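Zotley forum > Control and perception > Gripper closes too early on soft or shiny things

olarano_lab
Posted 26 January 2022

Hello all. I have a question about the grasp planner in Zotley. We run pick and place on a white table with toy food and kitchen things. The policy takes the wrist camera and one overhead camera, and it gives out a chunk of actions, 60 steps long. With hard objects it is fine. With the red ones I get a strange behaviour: the fingers begin to close while the hand is still going down. 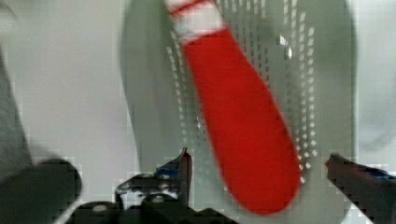
I have looked at the logs and the close command is already in the chunk before the descent is finished. So I believe it is not the driver. I tried to execute only the first part of each chunk and then plan again, but the arm becomes nervous and stops between chunks. Has somebody solved this without training again?

Riku Hamada
How old is your wrist image when the policy receives it? We had the same thing and the wrist stream was up to 300 ms behind the joint states. The policy thinks the hand is in another place. Please check the time stamps before you touch the model.

olarano_lab
Thank you, I did not compare them. Both streams go through the Zastitz bridge and I trusted its clock. I will write the two stamps side by side tonight. The top view shows the workspace, if it helps to judge the approach angle.

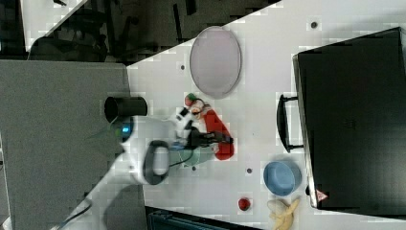

Deisy Cuervo
I don't agree that it is only delay. Delay would spoil the hard objects too, and you say they are fine. I would look at your demonstrations. If the operators closed early on soft things, because soft things forgive it, the policy has learned exactly this.

Riku Hamada
Delay does spoil the hard ones, only you don't notice it when the object is small and the fingers are open wide. Measure first.

olarano_lab
I have now 1,545 episodes, and I never sorted them by object. Maybe Deisy is right and maybe both. For the next test I use the layout below.
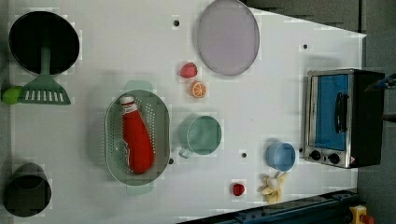

Overhead camera: ketchup bottle in the colander, toaster oven on the right

Deisy Cuervo
A bottle inside a colander is a hard start. The depth around the holes will be rubbish. Can you also try something lying free on the table?

olarano_lab
Yes, there is fruit on the same table.
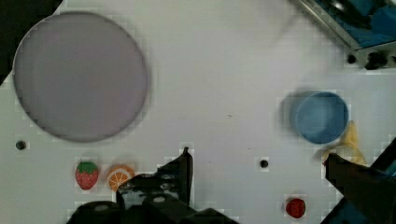 Wrist camera, strawberry and orange slice below the plate

assuncao_dev
If you replan often, blend the old chunk with the new one over 2 steps. In our Assunção fork it is the option "overlap". It removed most of the stopping for us. The gripper channel must stay out of the blend, otherwise you get half-closed fingers.

Riku Hamada
I would not blend before the stamps are checked. You will only hide the delay.

olarano_lab
Understood. First the stamps, then I sort the episodes, then the overlap. I will post the numbers in this thread.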